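Household Tasks and Automation: Frequently Asked Questions

Prepared by the Burnell Office of Consumer Technology Education. Inquiries about this page may be directed to Riet Visser, editor.

Can a robot clear and set a kitchen table today?

In part. A single arm with a two-fingered gripper can pick up many light, rigid objects from a flat surface and place them somewhere else. Results depend on the object, the lighting, and how much practice data the system has received for that particular task. Clearing a full family table after dinner, with liquids, scraps, and stacked dishes, remains beyond the systems reviewed by this office.

Why do the tests use play food and plastic dishes?

Play food keeps its shape and does not spoil, so the same task can be repeated many times under similar conditions. A plastic bottle lying across a plate, an orange slice in a bowl, or a colander on a crowded table still presents much of the difficulty of the real item. The arm must choose where to take hold and must avoid whatever is close by. 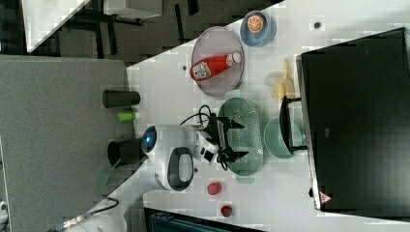
Issue 3, page 20

Readers should not assume that success with play food carries over to real food. A ripe banana bruises, and a full sauce bottle weighs a good deal more than an empty one.

Which objects are the most difficult?

Thin, flat, and perforated objects cause the most trouble. A plate offers little to grasp except its rim. A colander may be lifted by its edge or its handle, and the two choices lead to different movements afterward. Cloth, plastic bags, and transparent containers are also handled poorly by most systems.

Can a robot cook a meal?

No system known to this office can prepare an ordinary meal in an ordinary kitchen without supervision. Separate steps, such as moving a food item into a bowl or pressing a button, have been carried out with fair reliability in prepared settings. Combining the steps is harder, as an error early in the sequence affects everything that follows. Appliances add further demands. An oven door must be pulled along a fixed path, and a small knob must be turned by the right amount. A spatula laid across a frying pan has to be gripped firmly enough to be used as a tool, a separate skill from simply moving it.
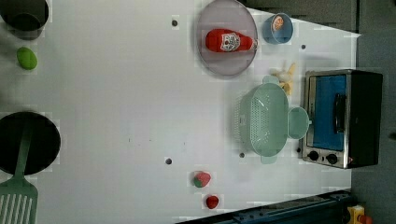 Is the situation different on the shop floor?

Yes. Factories and packing rooms can arrange the work to suit the machine. Parts arrive in the same position, and people can be kept at a distance. Gilberto Yupanqui, who advises this office on workplace matters, notes that small shops with frequent product changes see less benefit, as each change may require new setup and testing.

Should a household wait before buying?

Single-purpose machines such as robot vacuums are an established product and may be judged on their own merits. For general-purpose household robots, this office advises waiting. Buyers who wish to proceed should ask the seller which tasks run without remote help, and whether the demonstration was shown at normal speed.

When will this page be updated?

The next review is planned for July.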